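원격조종 시연이라는 것에 대하여, 조금 삐딱하게

요즘 로봇 하는 사람들을 만나면 다들 데이터 이야기만 한다. 몇 년 전까지는 제어 이야기를 했고 그 전에는 센서 이야기를 했다. 지금은 시연 데이터다. 사람이 조종기를 잡고 로봇 팔을 움직여서 컵을 집고, 건조대에 걸고, 다시 처음부터. 그걸 수백 번 모아서 학습시키면 로봇이 알아서 한다는 것이다. 나도 지난 10월부터 이 일을 옆에서 거들고 있으니 남 말 하듯 할 처지는 아니다. 그래도 의심이 풀리지 않아서 적어 둔다.

우리 팀이 쓰는 과제 이름은 Senus다. 이름은 거창한데 내용은 컵을 건조대에 거는 일이다. 팔 두 개짜리 로봇을 쓰고, 조종은 주로 Joar Lunde가 하고 가끔 내가 한다. 지금까지 모은 시연이 183개. 발표 자료에는 이 숫자가 굵은 글씨로 들어간다. 나는 그 숫자를 볼 때마다 속이 조금 불편하다.

183개 중에 내가 직접 돌려 본 것들을 떠올려 보면, 절반은 거의 같은 동작이다. 컵은 종이 위 비슷한 자리에 놓이고, 건조대 각도도 비슷하고, 조종하는 사람의 버릇까지 똑같다. Joar는 컵을 잡기 직전에 꼭 한 번 멈춘다. 본인은 모른다. 내가 영상을 틀어 주니까 그제야 웃었다. 문제는 학습된 모델도 거기서 멈춘다는 점이다. 멈출 이유가 하나도 없는 자리에서, 아주 성실하게. 이걸 두고 "사람의 신중함을 배웠다"고 말하는 분이 있었는데 나는 동의하지 못하겠다. 사람의 버릇을 베꼈을 뿐이다.

조종해 본 사람은 알겠지만 원격으로 컵 하나 집는 일이 생각보다 훨씬 피곤하다. 손끝에 느낌이 없다. 집게가 컵 가장자리에 닿았는지 안 닿았는지를 눈으로만 판단해야 하고, 깊이감은 늘 조금씩 어긋난다. 나는 첫날 15번 시도해서 3번 성공했다. 나머지는 컵을 넘어뜨리거나 건조대를 밀어 버렸다. 그 실패들은 모두 지웠다. 규칙이 그렇다. 깨끗한 시연만 남긴다.

그런데 지운 영상 안에 제일 쓸모 있는 것이 있었다고 나는 아직도 생각한다. 컵이 기울었을 때 다시 세우는 손놀림, 건조대가 밀렸을 때 각도를 고쳐 잡는 과정 같은 것. 깨끗한 시연만 본 로봇은 일이 조금만 틀어져도 어쩔 줄을 모른다. 집게를 벌린 채 허공에서 왔다 갔다 한다. 회의에서 이 이야기를 꺼냈더니 "복구 동작은 2단계에서 수집할 예정"이라는 답이 돌아왔다. 2단계가 언제냐고 물었더니 다들 노트북을 봤다.

손으로 직접 팔을 잡고 끌어서 가르치는 방식은 좀 나으냐 하면, 그쪽도 나름대로 골치다. Itziar Rivas가 예전에 Clendthorpe에서 그 방식으로 일했다고 한다. 힘이 손에 전해지니 동작은 훨씬 자연스럽게 나오는데, 팔 두 개를 한꺼번에 끌어야 하는 작업에서는 사람이 로봇 사이에 끼어 서서 게걸음을 쳐야 했단다. 게다가 카메라 앞에 사람 몸이 자꾸 들어온다. 그래서 몸을 지우는 작업을 따로 했고, 그 작업이 시연 수집보다 오래 걸렸다고. Itziar는 원격조종이 그래도 낫다는 쪽이다. 나는 둘 다 별로라는 쪽이고.

비용 이야기도 하고 싶다. Admasu라는 외주 업체에서 시연 수집을 통째로 맡겠다는 견적이 왔다. 금액은 쓰지 않겠지만, 그 돈이면 사람을 뽑아 컵을 몇 년은 걸 수 있다. 물론 컵 거는 일이 목적은 아니라고들 한다. 컵은 시작이고, 일반화가 되면 접시도 되고 냄비도 된다고. 그 일반화라는 말이 나는 제일 미심쩍다. 컵 색만 바꿔도 성공률이 내려가는 걸 우리 눈으로 봤는데, 접시로 넘어가는 다리는 누가 놓나.

그렇다고 이 일이 전부 헛수고라고 생각하지는 않는다. 조종이 손에 익고 나면 팔이 내 팔처럼 움직이는 순간이 잠깐씩 있다. 그럴 때는 좀 신이 난다. 모델이 처음으로 컵을 제대로 걸었을 때 나도 박수를 쳤다. 다만 그다음 시도에서 똑같은 컵을 똑같은 자리에 두었는데 건조대 옆 허공에 걸려고 했다는 사실도 같이 기록해 두어야 공평하다. 발표 영상에는 앞의 것만 들어갔다.

내가 바라는 건 단순하다. 시연 개수 말고 시연의 폭을 적어 주면 좋겠다. 건조대를 몇 가지 각도로 놓았는지, 조종한 사람이 몇 명인지, 버린 영상이 얼마나 되는지. Stukine 쪽 사람들에게 이 말을 했더니 그런 표는 보기에 안 좋다고 했다. 보기에 안 좋은 건 맞다. 그래도 나는 다음 보고서에 버린 영상 목록을 부록으로 붙일 생각이고, 내가 넘어뜨린 컵들도 거기 들어간다. Joar에게는 컵 앞에서 멈추지 말고 조종해 보라고 부탁해 두었다. 자기는 원래 안 멈춘다고 한다.

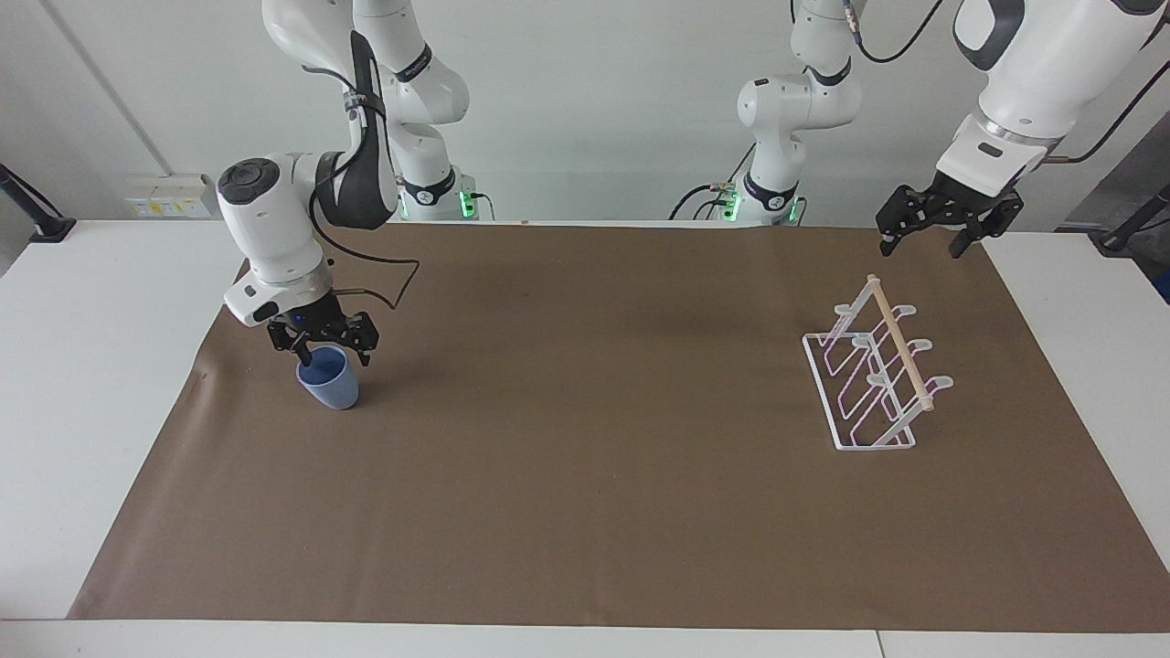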